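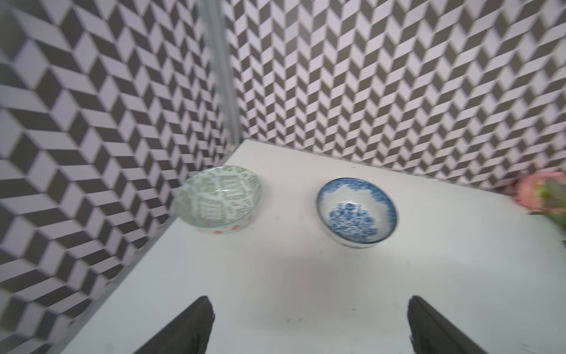 *The corner in question, with two of the bowls that have to live there*

**Tumbling-block wallpaper and patterned bowls: do I have to pick one?**

Posted by Bukby in Kitchens & Small Rooms

Hi all, long-time reader, first time asking for anything. We moved into a rental in Stomville in September and the breakfast corner came with black-and-white cube wallpaper on both walls. You know the kind, diamonds that turn into stacked boxes if you look at them long enough. I love it. I'm also getting a bit of a headache from it, but mostly I love it.

My trouble is the bowls. I put a white table in there to calm things down and figured I'd leave a few bowls out on it all the time, partly for looks and partly because I have one cabinet and it's full of pans. The wide shallow one is pale green and white inside, sort of a maze pattern with little flowers, and it has tiny orange-red dots on the outside. The deeper one is blue and white with a dark blue line on the rim and a big leafy or flowery thing printed at the bottom. I have more of both sorts, and not a plain one in the bunch.

Everybody in my house has an opinion. One says get plain white bowls and put these away, another says paint over the wallpaper (no!! and the lease says no too). The table is 34 inches across so there isn't a lot of space to spread things out. Can the green and the blue stay out together on that table, or does one of them have to go? And is there something I could put under them that would help? I've got 80 dollars left for this corner and I'd like to not spend all of it.

---

**Ocampo**

Keep them both! I had almost this exact wallpaper in a hallway for years and what I learned is that black and white behaves like a neutral even when it's loud. Your walls have no color in them to fight with, so the green and the blue get to be the color in the room. If the paper were red and yellow I'd be telling you something else.

What does matter is the size of the patterns. The cubes are big, hard-edged shapes, and the stuff on your bowls is small and fussy (I mean that kindly). Big next to small usually works fine. Where you'd get into trouble is a bowl with bold stripes or zigzags in it, so if you buy more, skip those.

A few things I'd try before spending a cent:

- Pull the bowls forward, away from the walls, so there's plain white table showing behind them when you sit down.
- Don't put the same number of green and blue out. One big green and a couple of the blue looks relaxed, and matched pairs start to look like a store shelf.
- Put lemons or clementines in the green one. You said it has orange-red dots, and fruit close to that color will make them show up. I do this all winter and then we eat the decorations.

For something underneath, I'd go with one plain cloth in a dark gray close to the dark part of the wallpaper. No pattern, no fringe. White bowls on a white table can kind of float, and a dark cloth gives them a place to sit. Mine was 2 dollars at a church sale and it's still going.

---

**stomville_renter**

plain white bowls. sorry. that wallpaper is doing enough

---

**Bircombe**

I'm going to half disagree with Ocampo — the cloth is a good idea, but I'd go with linen in a natural oatmeal color. Dark gray plus those walls could get gloomy in a corner, depending on your light. Does it get sun in the morning? If it does, ignore me and go gray.

On the headache: that's the contrast, and I'd deal with it by changing your bulb before changing your bowls. A warm bulb makes the white parts of the paper look creamier and the whole thing settles down. Mine cost less than lunch. Sit with your back to the busier wall too, if the chairs allow it.

One practical thing. If these are your everyday bowls and not just for show, stack the blue ones inside each other toward the back and leave only the wide green one out front. You'll be reaching for them every morning, and a low bowl is harder to knock with a sleeve. I've chipped more rims that way than I want to admit.

There's an older thread on here called "Busy walls, busy dishes" with 1,552 replies, and a good chunk of them are people arguing about toile, but the first couple of pages are worth your time.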